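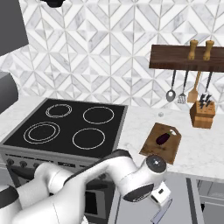 Nalta 6 review: an e-book builder for small presses

Nalta takes a manuscript in Word or plain text and turns out an EPUB file. Version 6 adds a fixed-layout mode, a new footnote handler and a batch queue. I tested it on the Balturside backlist, which is mostly regional history with a few cookbooks.

Import

The test file was an 835-page county history with heavy notes. Nalta read the Word styles correctly on the first pass, including two custom heading levels. It dropped small caps. They can be restored with a rule in the style sheet, but the rule has to be added again for each book — there is no house template that carries over.

Footnotes

Version 5 put all notes at the end of the file. Version 6 lets you choose between pop-up notes, chapter endnotes and a single notes section. Pop-ups worked in three of the four reading apps I tried. In the fourth, the link jumped to the note and the return link went to the top of the chapter. Eun-ji Yeom, who handles production at Sillside, sees the same fault and uses chapter endnotes for everything.

Fixed layout

Adequate for cookbooks with one picture per page. Text that wraps around an image shifts by a line or so between the preview and the finished file. Check every spread on a device before you send it out.

Batch queue

The queue accepts 100 titles. A failed title stops the queue, and the log gives only the file name with no line number. Régis Guérin has written a short script that splits the log by chapter, and it is on the user forum under "queue errors."

Metadata

Fields cover title, contributor, subject code, language and price. Descriptions are limited to 800 characters, spaces included, and the counter does not warn you before it cuts the text. Export to a spreadsheet works. Import from one does not preserve accents unless the file is saved as UTF-8.

Verdict

Worth the upgrade for the footnotes if your list is mostly prose. Presses with illustrated books should wait for the October update, which is supposed to fix text wrap. Version 5 projects open without changes, but they cannot be saved back to the old format, so keep a copy.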